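Housekeeping and Table Service Assistant (part-time)
Flomodent Guest Rooms, Trament
Posted 11 January 2024

Flomodent is hiring one part-time assistant for our guest house in Trament. The job covers cleaning, laundry and setting up the shared rooms. It starts in April and runs through the end of the season, with a possible extension.

We have 17 beds, a breakfast room and a living room that guests use in the afternoon for tea, cards and reading. Most guests stay two or three nights, so there is a steady turnover of rooms.

What you will do

Change beds and clean bathrooms between guests
Wash, dry and fold linens - we do all our own laundry on site
Set and clear tables for breakfast and afternoon tea
Restock paper goods, soap and coffee
Report anything broken or missing to the house manager

Hours are 7:30 a.m. to 12:30 p.m., five days a week, with a rotating day off. Once a week the shift moves to the afternoon to cover tea. You will know your schedule two weeks ahead. 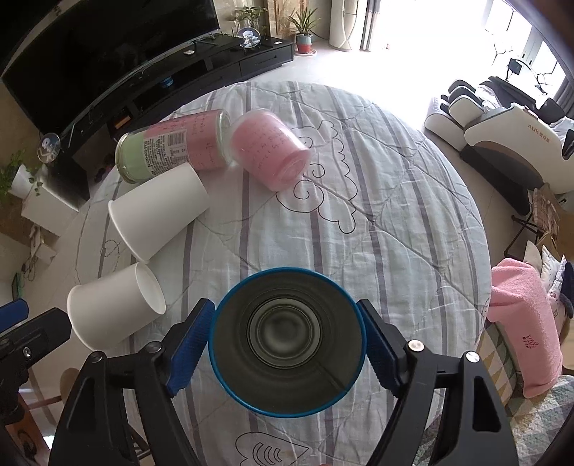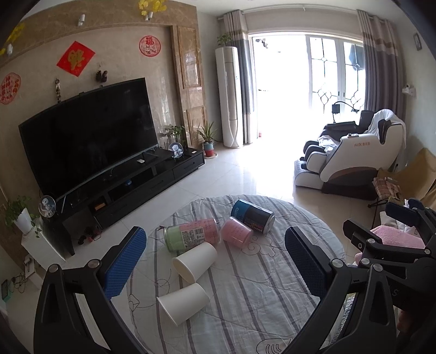

Round table with a patterned cloth.

What we are looking for

You should be able to lift 25 pounds, climb two flights of stairs and work on your feet for a full shift. Experience in a hotel, hospital or school kitchen is useful but not required. You need enough English to talk with guests and read a cleaning label. A second language is welcome.

We do not need a driver's license for this job. The Qiu bus stop is a short walk from the house, and there is a rack for bikes in the yard.

Pay and benefits

Pay is $575 a week before taxes, paid every other week. Staff get breakfast on working days, two sets of work clothes and paid training during the first week. Tips left in the rooms go to the person who cleaned them.

How to apply

Send a short letter and the names of two people we can call to Judit Szekeres, House Manager, Flomodent Guest Rooms, P.O. Box 3898, Trament. A resume is fine but you do not have to send one. You can also drop off your letter at the front desk in the morning.

Interviews are held at the house and take half an hour. Dorottya Oláh, who runs the laundry, will show you the rooms afterward. We will answer everyone who applies, by mail or by phone - please write your number clearly.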